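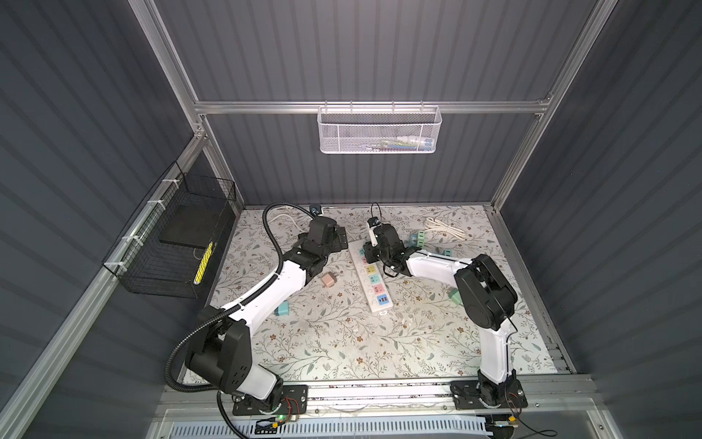 Fluradar 双臂桌面工作站
选型、预算与场地准备说明

供应商：Gravodon
页面更新：2023年11月21日
技术联系人：Idalina Vilela
报价与交期：Rodrigo Bragança

产品概述

Fluradar 是一套带围挡的双臂桌面工作站，适用于小件抓取、插接、整理和双手交接类作业。两台机械臂并排安装在工作台近端的同一根横向导轨上，各自使用独立底板，末端配两指夹爪。站体为铝型材框架，内侧装深灰色瓦楞状壁板，台面铺可更换垫布。

整站按单元报价。机械臂、框架、导轨、走线和围挡属于基本配置；计算主机、作业物料、软件定制和现场集成另行列项。已有同型机械臂的用户可以只订购站体，订购前需提供底板孔位图，由我方核对后出具确认单。

基本配置

机械臂：两台，左右对称安装
末端：两指夹爪，每臂一套
腕部相机：按臂选配，可只装一侧
安装导轨：横向，近端，有效长度 1257 mm
臂座底板：黑色，左右各一
框架：铝型材，后部及两侧带横梁
壁板：深灰色，瓦楞状
走线：波纹管沿臂外侧布置，导轨下方设多孔线槽
置物：后横梁挂白色网篮，左侧横梁扎带固定黑色网篮
固定视角相机支架：选配

腕部相机与夹爪分开计价。作业中两只夹爪需要近距离配合的，建议先在一侧安装相机，确认相机外形和线缆不妨碍交接动作，再决定另一侧是否加装。相机线缆应在腕部留出弧度，长度以腕关节转到两端极限时不受拉为准。

场地要求

站体后方留出 200 mm 检修空间，前方留出 400 mm 操作空间。前方空间指人员取放物料和更换垫布所需的净空，不含座椅。两侧若紧贴墙面或相邻设备，须在订单中注明，以便调整壁板的拆卸方向。

承载台面须平整，四脚支点不得落在拼缝上。整站不建议放在带脚轮的桌子上使用；确需移动的，应选用带锁止支脚的底架，移动后重新核对两臂之间的相对标定。

供电按单站 2000 W 预留，使用独立回路。站体供电与作业用插座应分开。以插排、插头为作业对象时，作业插排不得与机械臂电源共用回路，是否通电由用户的安全负责人书面确认。默认验收流程使用不通电的插排。

急停按钮的位置在下单时确定。标准位置为站体前缘右侧，左手操作为主的岗位可改至左侧，不另收费。改动须在出厂前提出。

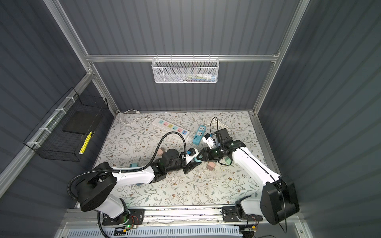
作业物料与耗材

小件类作业的预算往往漏掉物料。同一种方块形转换插头，外形和插脚松紧随批次会有差别，补货时应按首批样品比对，不宜只看颜色和标称规格。插排同理：插孔面板分色的型号便于标注目标孔位，但不同长度的插排在台面上所占位置不同，会直接影响两臂的可达范围。建议至少采购两种外形的插排，分别做一遍可达性检查，再确定主用型号。

台面垫布属于耗材。印花垫布与纯色垫布均可选用，前者可用于考察视觉方案对背景纹理的适应情况，后者适合初次调试。垫布固定在四边，不打孔，更换时先将两臂移至停放位。边角翘起、起皱或有明显污渍时应更换。

夹爪指垫按使用情况更换。硬质小件对指垫磨损较快，首年预算请单列备件，数量由 Gravodon 根据作业内容给出建议。波纹管及固定卡扣也列入备件清单，首次更换可由用户自行完成，说明文件随货提供。

预算分项

编制预算时请按下列各项分别填写，不要合并为一个总价，否则后续变更难以核对。

1. 站体及导轨
2. 机械臂及控制器
3. 夹爪、指垫及备件
4. 腕部相机和固定视角相机
5. 计算主机及存储
6. 作业物料首批及补货
7. 垫布
8. 电气改造
9. 运输、安装与标定
10. 操作人员培训
11. 延保

第五项常被低估。存储容量与相机路数、帧率、分辨率和保留时间有关，我方不提供统一数值，可发送采集参数，由技术联系人回复估算表。第八项由场地方承担，Gravodon 只提供接口要求，不承接改线施工。

多站采购时，第三、六、七项可以合并库存。导轨和底板不建议混批，不同批次的底板虽可互换，更换后仍需重新标定。

站体选型比较

标准型：双臂、单导轨、三面围挡，适用于插接和分拣。

Asen 型：框架与标准型相同，前侧加装可开启的透明挡板。适用于人员经常从站前经过的场地。加装挡板后取放物料的时间会增加，连续换料的作业应先试用再订购。

Antunes 型：导轨与标准型相同，后横梁加高，用于安装较高的固定视角相机。选用此型前请核对房间层高和灯具位置。灯具正对台面时，浅色塑料件表面容易反光，应加装漫射板或调整灯位。

三种型号的臂座底板通用。标准型可在现场升级为 Asen 型，升级件单独报价；升级为 Antunes 型须更换后立柱，需停机，不建议在现有项目周期中途进行。

交付与验收

标准型交期自图纸确认之日起计算。现场安装前，场地方须完成供电、网络和承载台面三项准备，并回传照片。缺少其中任何一项的，安装日期顺延，人员往返费用按实际发生计算。

验收包括以下内容：
两臂回零及停放位检查；
急停与断电恢复检查；
线缆在全行程内的受力与干涉检查；
双夹爪近距离交接位置的防碰检查；
相机取景与时间同步检查；
连续运行检查，抓放循环约 400 次，中途不更换指垫。

连续运行检查所用物料由用户提供，应与实际作业物料一致。如用户暂无物料，可用我方标准方块代替，但验收单上会注明，更换为实际物料后的抓取参数由用户自行调整或另购调试服务。

询价所需资料

请随询价单附上作业内容说明、物料外形尺寸、场地平面图、供电条件、相机路数，以及是否利用已有机械臂。计划在次年5月前投入使用的项目，请在询价单首行注明。多站项目另附各站间距和共用设备清单。

技术问题请写明“Fluradar 选型”，报价问题请写明采购数量和交货地点。未附平面图的询价只提供分项单价，不提供安装费用。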